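Build the boring half first

Every time I talk to someone who wants to make a robot at home, they want to talk about the arm. Which servos, which motor driver, how much it can lift, whether the wrist should have an extra joint. I get it! The arm is the part your friends will film on their phones. But after two winters of this hobby I've come around to an opinion that makes me unpopular at our shared workshop in Brimdale, and I'm going to argue for it anyway: the first thing you should build is the stuff the robot sits in. The table, the lights, the place where the objects go. The arm can wait a month.

My own arm (I call it Hindano, don't ask, it was late) went together in 18 evenings. It moved on the first night I powered the whole thing up and I was insufferable for a week. Then I asked it to pick up a plate, and I spent the next 35 evenings finding out what a plate is. A plate is a mirror, for one. Put it under a ceiling light and there's a hard white glint sitting right where your software hopes to find an edge. Clear plastic boxes are worse, because to a camera they're mostly a few bright lines with whatever's inside them smeared across the middle. And then there's the arm's own shadow, which slides over everything just when you need a clean look.

None of that is fixed by a better arm. I know because I bought a better one, or at least a better elbow, with money that was supposed to be for tires.

I've also come to think the room matters more than the bench. I used to work in my garage, with a single bulb and a door I had to keep shut, and everything I tuned in there fell apart the minute I carried it somewhere with real ceiling lights and people walking past. These days I'd take a big shared room with a game table in it over a private corner any day, mess and all. 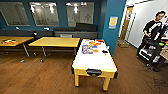
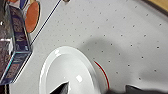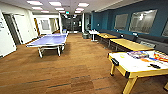
Tanner Simard wrote back after I posted an early draft of this on the workshop list, and he wasn't having it: if you tell beginners to spend their first month on lamps and tabletops, most of them will quit before they've got anything that moves, and a robot that picks up a plate one time in 12 is still a robot they'll come back to the next night.

That's a fair hit, and I've been chewing on it. I did need that first night when the thing moved. Maybe I'd have wandered off to woodworking without it. So okay, Tanner, build a dumb little arm first if you must, 2 joints and a claw, and wave it around until you've had your fun. I'd still tell you to stop there and go sort out the table before you order one more part.

Start with the surface. Matte if you can get it, and look at it through the camera before you commit, since a pattern your eye skips right over can keep an edge finder busy all night. Move your lamp off to the side. Pick your plate and your cup and keep using the same ones until you're sick of them, and only then swap in something nasty and shiny. Write down what time of day it was, too. I lost most of April to a bug that was the sun.

I'm rebuilding the gripper fingers next. The old ones are too fat at the tips to get under a rim, and I have a bag of rubber from Campbell that I've been meaning to cut up.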